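Hand-held gripper, pad keeps creeping out of its seat

brunello_p
Hi all. I am building a hand-held gripper at our shared workshop. The grey body is finished and I am happy with the colour, but the black pad in the middle moves a little every time I squeeze. After 658 squeezes I could push it out with my thumb. What glue do you use?

RubyLeeR
No glue! Cut a deeper seat and make the rim thicker. Glue will let go before 2,000 and then you're scraping it off on a Sunday arvo.

dghan
Disagree with Ruby-Lee. I glued mine in October and it has done 3,977 without moving. Rough up the plastic first.

RubyLeeR
Yours is a flat pad, mate. His has a notch, so the load goes sideways.

brunello_p
Thank you both. I made the rim thicker yesterday, in black, and I left the narrow opening under the notch as it was. I am not sure if this opening makes the body weak - maybe I should close it.
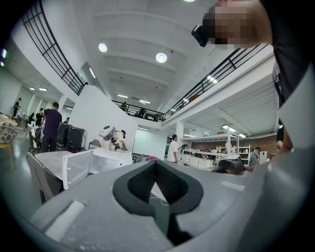
I also have a question about the cable. At the moment I let it hang, and it pulls on my wrist when I turn. Is it better to clip it to the sleeve?

mkbyun
Leave the opening, you'll want it for cleaning. And yes, clip the cable at the elbow.

dghan
Elbow is too far up. I'd clip it at the wrist with some slack. Still say glue.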